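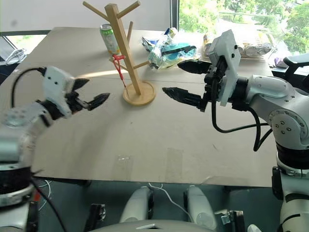

Sunday: hang task, peg picker and the left arm timing thing

Print | E-mail

Started 9ish. Aim for the day: get the left arm to pick up the key by its lanyard, put the loop over a peg on the mug tree, back off clean. Perception from the head view only, wrist views off until the Gemum calibration is redone.

Build is Wemier planner on the Friday branch, peg detector from the Acharya repo, low level controller untouched at 100 Hz. Do not update the controller while I'm in the middle of this please.

First problem, peg detector. It wants to see the rack as a vertical post with pegs sticking out evenly. Real rack doesn't look like that from up there. The post looks tilted from the head and one of the upper pegs is nearly end on, so all you get is a round cut face. Detector calls that a knot in the wood or drops it. Peg behind the post comes and goes. So the list of pegs changes length between frames, and the planner was indexing pegs by position in the list. Of course it jumps. Goal was flipping from lower left to the one behind the post in mid approach and the arm did a little shrug each time.

Fix for now: match pegs to last frame by direction from the post axis, keep an id, hold the id for a while when the peg goes missing. Goal is locked to an id once the arm leaves the pre-hang pose. Ugly but it stopped the shrugging. The direction matching breaks if the base gets turned, so if you bump the rack, restart the tracker. There's a key for it now (r). Took me too long to add that.

Also turned off "closest peg" as the default target. Closest to what was never clear, code used gripper origin and the comment said fingertip. Target is lower left, set in the config, done.

Second problem, the strap. With the strap hanging from the lower left peg the segmentation splits it in two, the loop at the top and the thin part below the knot. The done check looks for one blob that overlaps the peg. Loop blob overlaps, thin blob doesn't, and whichever is bigger wins. So success depended on how the strap fell. Changed it to: any red blob touching the peg counts, then grow down from there. Works on the saved frames I tried. Have not tried it on the blue lanyard and don't want to.

Note for labeling: "hung" means loop over peg and both grippers clear of the rack. I found saved episodes marked hung with a finger still through the loop. Those need to go back to "in progress". There are 840 episodes in the set and I'm not going through them by hand, will write a filter on gripper to rack distance and look at what it spits out.

Timing. Head stream to planner was measured at 73 ms this morning with the overlay on. The controller assumes the target is fresh. On a slow approach you don't notice, on the last bit over the peg you do, the loop lands short. Options:
- timestamp at capture and forward predict the gripper only (rack isn't moving)
- slow the last segment
- turn the overlay off, which everybody forgets

Doing the first and third. Slowing down hides it and then somebody speeds it back up in a month.

Grasp side next. Key flat on the table, lanyard laid out in front of the left gripper, loop pointing away. That's the easy layout and the one I use for debugging. Grasp proposer gives two families, one on the metal and one on the strap. Metal scores higher always, the edges are crisp and the depth is confident (wrongly, it's shiny and the window is right behind). We want the strap. If you grab the key the loop is dangling under the fingers and there's no way over a peg without the other arm.

Put a class weight on the proposals, strap up, metal down. Then it started picking the strap right next to the key, same problem with extra steps. Added a term for distance from key centroid along the strap. Now it goes for the loop end. Approach angle still off, it wants to come in straight down and the wrist housing gets close to the table. Tilted the approach cone a bit. Need to check reach at the far side of the workspace before I commit that.
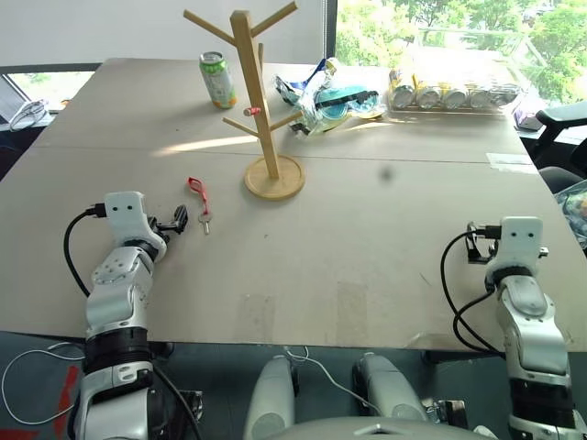
Reply on the thread to all of this was that the strap term belongs in the task file and has no business in the proposer, and that the proposer should stay dumb so Voddale can use it on their bins without our lanyard logic in there. Fair. Also asked if the id holding in the tracker could just be a proper pose fit of the whole rack, since pegs don't move relative to each other.

Yes it could. The pose fit would give us the hidden peg for free too. Need a model of the rack though and the Acharya one is for the square base version, ours is round. Measuring it is a tomorrow job. Moved the strap term to the task file before lunch, proposer back to how it was. Tests pass, except the one that always fails.

After lunch, false reds. Something small, red and white on a lower left peg gets picked up by the red mask at the same spot where a hung loop would be. With my nice new "any red blob touching the peg" rule the done check says hung before the arm has even gone for the key. Great. So the rule needs state: the key has to be tracked from the table to the peg, or at least be gone from the table. Put in the cheap one. If a lanyard is still detected on the table top, done is false, whatever the peg says.

Not happy with it. Fails if the lanyard drops on the floor with the red-and-white thing on the peg, you get gone from table plus red on peg = success. Wrote that up as a known issue. Proper check is shape, a loop plus a tail vs a small compact blob. Or minimum length below the peg. Try length first.

Glare. Sun comes across the table behind the base and the table plane fit gets pulled by it, depth there is junk. Masked saturated pixels before the plane fit, plane is steady now. The clear plastic on the right hand side is junk in depth as well, walls and shine, but the right arm isn't planning anywhere near it for this task so I only blew up the keep-out box and moved on. If somebody turns on two arm mode that box is too big and the right arm will refuse to plan at all. It's in keepout.yaml, right_back.

Collision check: cables at the wrists aren't in the model. The loops off the top of the gripper stick out a good way. Planner thinks it can pass the wrist close to an upper peg on the way in to a lower one. I added a fat capsule over the left wrist, costs us the low approach from the outside but I don't trust that one anyway. Right wrist to do.

Logging: Wemier writes the chosen peg id but not the candidates it threw out, so there's no way to tell afterwards if the detector missed a peg or the scorer didn't like it. Added candidates to the log at debug level. Files get big, rotate is on 7 now.

Todo
- measure the rack, round base model, pose fit
- length check on the hung strap
- distance filter on the episode set, look at the rejects
- capsule on the right wrist
- Gemum calibration, then wrist views back on
- reach check on the tilted cone, don't merge till then
- the comment about gripper origin vs fingertip is STILL wrong in two files

Branch is hang-peg-id. Overlay is off, leave it off. Left arm parked by the software stop at the end of the day, config saved next to the logs.

Shares: 7 | Comments: 1

Recent entries
Gemum: hand-eye calibration, what drifted
Wemier log format, second try
Plane fit with the blinds open
Voddale bins: proposer notes
Acharya peg detector, install steps that work
April cleanup of the episode folders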